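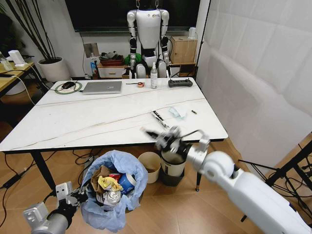 Murray Fortin preguntó, nada más entrar, si después de una jornada de clasificación quedaba algo que no supieran dónde tirar. Le contestaron que sí, todos los días, y que para eso estaba la jornada de puertas abiertas.

El taller de Drollora está en un polígono, en la segunda planta, sobre un almacén de muebles. Se sube por una escalera exterior. En octubre abren por las tardes, de 4 a 7, en grupos pequeños y sin reserva. La entrada es gratuita y dejan café en el pasillo.

La visita trata de algo bastante corriente: recoger una mesa de trabajo y decidir qué se guarda y qué se tira. En la mesa blanca había un portátil cerrado, un ratón con un cable verde enrollado alrededor, un mando de juegos, un bote de gel de manos y un rotulador. Todo eso se queda. La bolsita transparente da más que hablar, porque unos la reutilizan y otros la tiran sin pensarlo.

El cubo de la bolsa azul claro ya estaba lleno: cartón, un envoltorio amarillo, latas. Gonzalo Cantero, que llevaba nuestro grupo, lo usó para explicar el error más frecuente. El cartón de pie ocupa mucho sitio, y las latas se separan mejor antes de que caigan encima los envoltorios. En su casa tiene dos cubos bajo el fregadero y le bastan. En el taller prefieren varios recipientes repartidos por el suelo, cerca de donde se trabaja.

También se habló de pilas. No van con el resto. En la entrada hay una caja para dejarlas y se vacía cada 25 días.

Los cables son el punto flojo. Hay bastantes por el suelo, bajo la mesa, y conviene mirar dónde se pisa. Pregunté si pensaban ponerles una canaleta y me dijeron que está pedida.

La visita se me hizo corta. Faltó tiempo para preguntas y el segundo grupo ya esperaba en la escalera. Para comer algo después, el bar Rustico queda en la misma calle, pasada la rotonda, y cierra la cocina a las 7. Se aparca bien detrás de la nave.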